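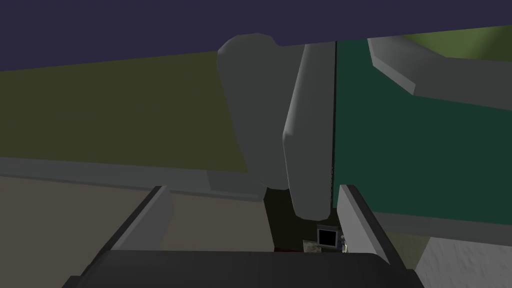

Gripper camera view in Brerenent, with a small black square between the fingers.

I've been collecting practice examples for a pick-and-place learner with Brerenent for a month now, and I love it! It's a simulator: you drive a two-armed robot through furnished rooms, and every attempt gets saved as a training episode. My count stands at 1,246 saved episodes, and I'd happily do more tonight.

The gripper view is what sold me. You line up on small things with a finger on either side, and the learner gets the same view you had. It does get dark down in the gap, so turn the room lights up before you start recording. 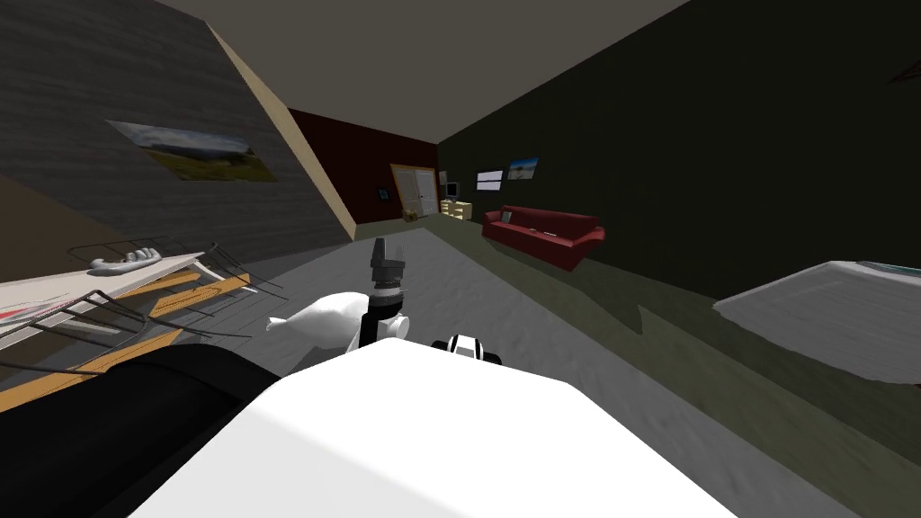 Room view, Brerenent. Credit: Marjan Shokri

The wide view is the one I drive with. You get the red sofa, the pictures on the walls, the double doors at the far end — plenty of landmarks for steering. The robot's own white shell takes up a lot of the lower middle, and I lean on the gripper view for anything close in.

Saving is quick (one key to keep, one to toss), and a batch of 100 exports in 12 minutes on my old desktop. I had Nouri before this and the same job took most of an evening. My one gripe is the replay list, which only shows 11 entries per page and forgets where you were when you delete one. Please fix that!

Setup took me a single afternoon in November, mostly spent mapping the hand controllers. Start with the slow arm speed. My first batch at full speed was mostly knocked-over stuff, and I tossed nearly all of it.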